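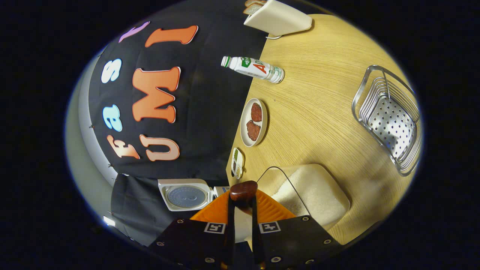 Clilevthorpe Library Service will change the way it supplies early reading kits to its branches from the start of the next school term, after a review found that most kits in circulation were incomplete. The review was carried out by the service's stock unit and published on 2023-07-14. It covers every kit type held by the service: boxed phonics cards, magnetic boards, story sacks and soft letter sets, the last being felt letters used against a dark cloth, such as an orange M and F or a white S on black. Soft sets account for the largest share of losses in the review.

The service held 418 kits at the time of the check in June. Staff at each branch were asked to open every kit, compare the contents with the printed list in the lid and record any missing or damaged part. Kits on loan were checked on return. The exercise recorded 3,608 individual parts as missing, of which 1,052 were letters from soft sets. Vowels were lost more often than consonants, a pattern the review puts down to heavier use in group sessions.

Under the current arrangement, a kit with any missing part is withdrawn and sent to the central store at Fliravcombe, where it waits until a full replacement set can be bought. Suppliers generally sell letters by the complete alphabet, so a kit lacking one vowel is replaced at the same cost as a kit lacking twenty letters. The review found withdrawn kits that had been on the shelf at Fliravcombe for more than two years.

The new arrangement separates kits into two grades. Grade A kits are complete and may be lent to schools and nurseries for a full term. Grade B kits may have up to four parts missing, provided that the missing parts are listed on a card fixed inside the lid. They may be lent to households for three weeks, with one renewal. A kit with five or more parts missing is broken up and its remaining contents are placed in a common pool, sorted by type and letter, from which other kits are repaired.

Pooling requires that parts from different sets can be used together. For card and magnetic kits this is straightforward, as the service has bought from a single supplier, Vumetti, for nine years and the dimensions have not changed. Soft sets are less uniform. They were bought or made locally by branches over a long period and differ in height, color, edging and backing. The review recommends that a soft set be treated as usable if all of its letters can be read from the back of a normal story-time group, and that matching color or size should no longer be a condition of issue.

Mixed case will also be accepted. Several branches had been withdrawing sets in which a lost capital had been replaced by a lowercase letter. The review states that this has no bearing on the use of a set for sound recognition, though such sets should be marked "mixed" on the lid so that teachers working on capitals alone can ask for another.

"The main cost in this service is the kit that sits in a store," said Magdolna Magyar, who led the review. "A set with one missing letter still has a use, provided the borrower knows which letter it is before taking it home."

Repairs will be handled at Fliravcombe under a one-year contract with Vincze, a bindery that already re-covers picture books for the service. The contract has a ceiling of 3,000 parts. It covers cutting and edging of new felt letters, replacement of hook tape, and cleaning of backcloths. Wooden boxes and plastic cases are excluded and will continue to be replaced whole.

Changes for borrowers are limited. Loan periods for schools stay as they are. Households will no longer be charged for a single lost part, but a charge will apply from the second part onward, at the rate shown on the branch price list. Parts found after a kit has been returned can be handed in at any branch, in any condition, and do not need to be matched to a kit number.

Backcloths will be cataloged as separate items for the first time. The review notes that many branches keep one cloth permanently fixed up in the children's area and lend the letters without it, which caused the kit to be recorded as incomplete on every return. Black and navy cloths will be kept. Patterned cloths will be withdrawn as they wear out.

Branches have been asked to finish grading before the term begins. Until then, kits already reserved by schools will be issued under the old rules. The lid cards, printed in two sizes, can be ordered from the stock unit using the ordinary stationery form. A second check of all kits is planned at the end of the contract with Vincze.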